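Midley Residents' Group, minutes, Thursday, 7 pm
Chair: Leokadia Kubiak

1. Hall hire
The fee stays at 72 dollars for the evening.
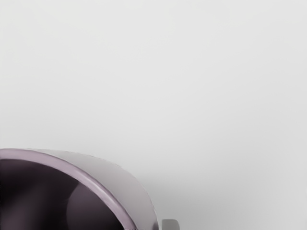 2. Cropper Lane drainage
Council has answered our letter. The works will start in December. 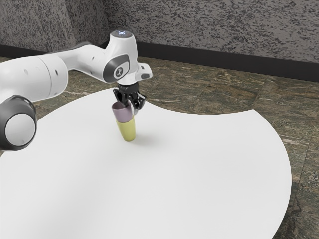
Kitchen stock was discussed next. Members wish to replace the old cups before the supper. Leokadia prefers plain colours, like the yellow cup and the mauve one, so they are easy to sort. Budget of 252 dollars was agreed.

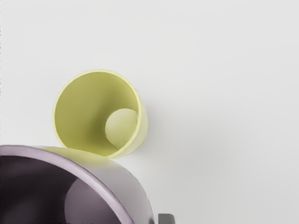
3. Skakance evening
Two members will organise the music. Doors open at 6 pm.
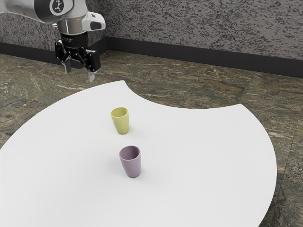 White table, robot arm at upper left.

Meeting closed 8.40 pm.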